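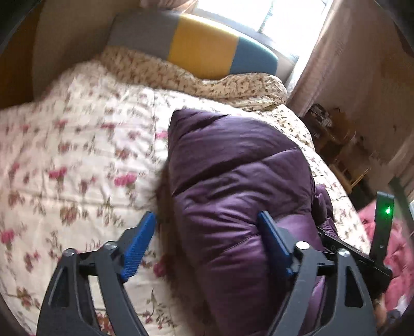

The Lusmont ferry terminal seizure was a customs case in the port town of Lusmont in which officers held 1,449 cartons of undeclared cigarettes found aboard the passenger ferry Bistola. It led to a change in the way crew baggage is checked on the Lusmont to Wasthorpe route.

Background

The Bistola entered service between Lusmont and Wasthorpe as a night ferry carrying foot passengers, cars and a small amount of freight. Crew members used a separate gangway at the Lusmont end. Their bags were checked only on selected sailings, while passenger vehicles were subject to inspection on every arrival.

Cigarettes were taxed at a much higher rate in Wasthorpe than in Lusmont. Small seizures from cars were common on the route, but none had involved the ship's own storage areas.

Seizure

In April, customs officers in Lusmont boarded the ferry before departure and searched a linen store on the lower deck. The cartons were packed in laundry sacks behind a row of lockers. A second search, at the Nyberg freight yard next to the terminal, found another 23 sacks, all of them empty and marked with the ferry's name.

The sailing was canceled and the terminal was closed for 11 hours. Passengers with cabin bookings were moved to the following night's crossing. Freight customers were sent to the Nyberg yard to collect their trailers.

Court proceedings

Four crew members and one yard employee were charged with customs evasion. Three of the crew members pleaded guilty and were fined. The case against the fourth was dropped for lack of evidence. The yard employee was convicted on May 27, 2022, and received a suspended sentence. The ferry's operator was not charged but paid the storage costs for the seized goods.

Later changes

Crew bags are now screened on all sailings, and the separate gangway has been closed. The linen store is sealed while the ship is in port, and its seal number is entered in the cargo log.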